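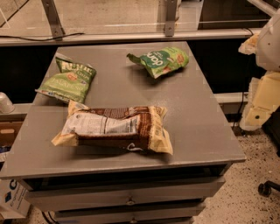
The snack cabinet at Prallton, with three bags up top and the arm on the right.

WHAT WENT WRONG WITH THE CRISPS

Regular readers will remember that in October we promised you a robot that could tidy away a bag of crisps. We can now report that it is very good at bags of crisps, in the sense that a hammer is very good at eggs.

The task sounds dull enough. Pick a bag off the top of the grey cabinet, open a drawer by its little round knob, put the bag in, shut the drawer. Mada, our control software, had done 497 goes without a serious complaint. On the next one it took hold of a well-puffed bag, decided it hadn't got a proper grip, and squeezed harder. Then it decided the same thing again. The bang was heard in the Usuga meeting room, where someone was on a call with the people who pay for all this.

Wenche Solheim went through the logs that afternoon. The grip sensor had stopped sending new readings and Mada was quite happily working from the last one it had, which said "barely touching". So it kept closing. The force limit should have stepped in, but it was reading from the same sensor. We had, in other words, fitted a smoke alarm that asks the fire for permission.

No one was hurt. The nearest person was Ezekiel Lindqvist, on the far side of the room, and his report runs to seven words, two of which we can't print. He would like it noted that he pressed the stop button promptly. It is noted. The button worked, and the arm halted with the remains still in its grip.

Changes so far: if a reading is more than 100 milliseconds old, the arm now stops and lets go. The force limit takes its figure from motor current instead, so the two can't go blind together. Flatance, who supplied the gripper, have sent a replacement sensor board and a very polite email. Hands stay out of the drawers while the arm is powered – this was always the rule, but it is now on the wall as well.

Wenche wants roughly 1000 clean runs before anyone uses the word "fixed". She is keeping the tally herself, and goes where a bag is dropped but survives will be counted separately. Spare crisps can be left at her desk, unopened please.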